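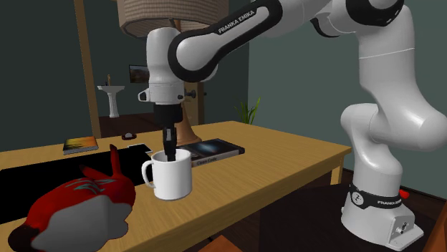
Simulated Franka arm with its fingers in the mug. The black mat is on the left.

I went to the Wasska open day in Tromau in August and have only now typed up my notes. I had signed up for the session on simulated manipulation, which was held on the upper floor and was much less crowded than the hall with the welding cells. Most of what follows concerns that session, as the rest of the day was brochures and coffee.

The demonstration was run in a simulator called Prarnberg. The presenter had it on a large screen, with the joint values and contact forces scrolling in a terminal next to it. The task was a plain one: deal with a mug on a cluttered table. The room in the simulation is furnished like somebody's flat, with a lamp, a couple of books, a red plush animal and a sink in the room behind. I had expected a grey plane with coloured cubes on it, which is what I use at home. The argument for the furniture is that a policy trained on camera input should meet backgrounds with some variety in them before it meets a real kitchen. I accept that, although the rendering cost is not small and no one gave a figure for it.

A mug is a good test object. It is hollow, so the collision mesh matters. If the mesh is taken as a simple convex hull, the opening is closed as far as the physics is concerned, and a finger cannot be put inside at all. The mug has to be split into several convex pieces, or given a signed distance field, before a grasp on the rim makes sense. Prarnberg does the first of these by default. I asked how many pieces they used and was told it depended on the handle.

The second half of the talk was on contact. Two parallel fingers on a curved, smooth wall touch it over a very small area, and with point contacts and ordinary Coulomb friction the object is free to turn about the line between the fingers. Real rubber pads resist that turning a little. A simulator has to be told to do so, with a torsional friction term, and if the term is left at zero the mug swings like a pendulum. If it is set too high, the grasps look excellent and then fail on hardware. The presenter was fairly open about the value having been tuned by hand.

We were also shown views from close to the gripper, which I found more useful than the wide ones. From there the fingers take up a good part of the picture and the mug may be only partly in view, so the policy has to work with what is left. 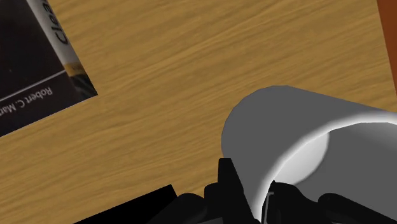 Close view over the gripper, mug on its side. Part of the book cover is readable at upper left.

A mug lying down is a different problem from a mug standing up. The handle may be underneath, the body can roll, and the clearance between the lower finger and the table is often what decides whether an approach is allowed. The planner they used, Sundaram, treats the table as a hard constraint with a margin of 2 mm. I would have guessed more. In simulation the table height is known exactly, so a small margin costs nothing, but on my own bench the top is out of level by more than that from one end to the other.

The physics step was 2 ms, with the controller running on every second step. According to the slides, about 290 environments could be run side by side on one card with the cameras switched off. I asked for the number with cameras on and it was not to hand. It is the number I would need, so I have written to them and will add it here if I get a reply.

A few practical notes for anyone going to the next one. The upstairs room has no sockets along the window side. The slides were promised to everyone who left an address, and mine came within the week — without the page on friction settings, which I had wanted most. The bus back from Tromau stops running earlier than the timetable at the gate says.

I have since changed my own mug model from a hull to a set of convex pieces. The simulation is slower by a noticeable amount and I have not yet measured it properly. The torsional friction is next.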